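Trundach Catering Supplies, Onville unit
Food contact surfaces and smallwares: inspection checklist with comments
Inspector: Kalliopi Trajkovski
Date of inspection: Nov 21, 2020
Sheet ref: 3939

Result codes: S satisfactory, A action needed, N/A not applicable. Comments are required for every A.

1. Hand wash basins
1.1 Basin free of stored items: S
1.2 Hot supply reaches temperature within one minute: A
Comment: basin by the goods-in door is slow. Thermostatic valve to be serviced by Ambaye under the existing contract.
1.3 Soap and paper towels stocked: S

2. Worktops
2.1 Top surfaces sound, no lifting at joints: S
2.2 Sealant at wall junctions complete: A
Comment: sealant missing for 400 mm behind the prep sink. Rake out the old bead, dry the joint and reseal. Same defect was recorded in July and closed without a repair note.
2.3 Clear working depth of 800 mm kept at portioning tables: S

3. Trays, plates and small containers
3.1 Stainless steel trays free of dents, pitting and rough rims: S
3.2 Trays stacked inverted on the drying rack: A
Comment: two stacks the right way up, with water standing in the top tray of each. Restack and rewash.
3.3 Chipped or crazed crockery withdrawn: S

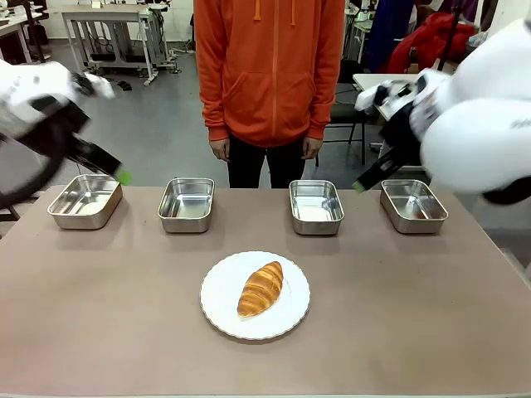
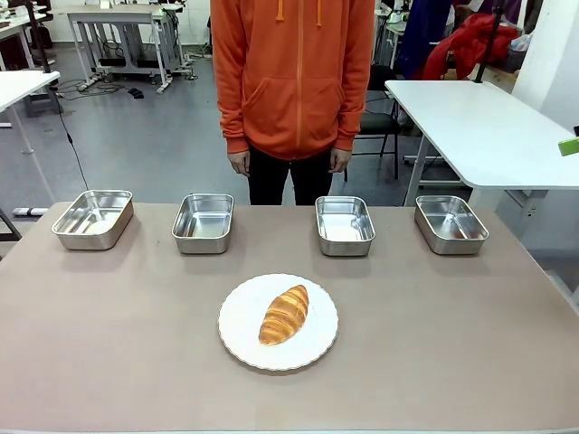 Steel trays set out along the far side of the table.

3.4 Lids matched to containers and stored off the floor: S
3.5 Probe wipes available at each station: A
Comment: one tub empty. Replaced during the visit; add to the weekly stock list.

4. Cleaning chemicals
4.1 Sanitiser diluted according to the supplier's sheet: S
4.2 Spray bottles labelled with product and date mixed: A
Comment: one bottle carried a product name but no date. Contents discarded. The Bunow dosing unit was checked with a 1000 ml jug and delivered the set amount.
4.3 Chemicals stored apart from food and packaging: S
4.4 Safety data sheets current: S
Comment: the descaler sheet is filed under the old product name. Refile.

5. Floors and drainage
5.1 Gully grates seated and clean: S
5.2 Coving intact: A
Comment: section loose beside the dishwasher. Clean behind it before refixing, as grease has collected there.
5.3 Floor dry in walkways: S

6. Waste
6.1 Foot pedals working on all lidded bins: S
6.2 External bin lids closed: S
6.3 Waste oil drum bunded: N/A

Follow-up
Items 2.2 and 5.2 to be repaired before the next inspection, with a dated note attached to this sheet. Item 1.2 stays open until Ambaye's service report is received. All other A items can be closed by the shift supervisor's signature.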